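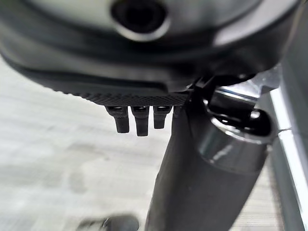 *Floor, pale finish. Pullell unit, Wednesday round.*

**Floor safety check — Pullell unit**
Checked by: Yhon Condori
Interval: every 3 weeks
Previous round: February

| Item | Result | Comment |
|---|---|---|
| Slip resistance, main floor | OK | Tested dry only. Wet test carried over to next round. |
| Trip edges at door strip | Fix | Strip lifts at the hinge side. Two screws replaced, third hole stripped. |
| Floor cleaner, dilution | OK | Busora concentrate, measured with the cap. Label legible. |
| Walkway width | OK | Narrowest point 31 inches, at the supply cabinet. |
| Wet floor signs | Fix | One sign short. Hinge broken on the spare. |
| Entrance mat | OK | Lies flat. Backing starting to crumble at one corner. |
| Floor load posting | OK | 300 lb limit sign in place by the side door. |

**Comments**

Scuffs show early on the pale finish and most come off with a dry pad. Do not use the Kimaro stripper for them — it dulls the surface and the patch stays visible after mopping.

Door strip: plug the stripped hole and redrill. Tape is not an acceptable repair under item 19 of the site rules. Keep the side door in use until the strip is down.

Replacement sign to be ordered from Cakodel with the next supply request. Discard the broken spare.

**Open items:** door strip, wet floor sign, wet slip test.

Signed: Y. Condori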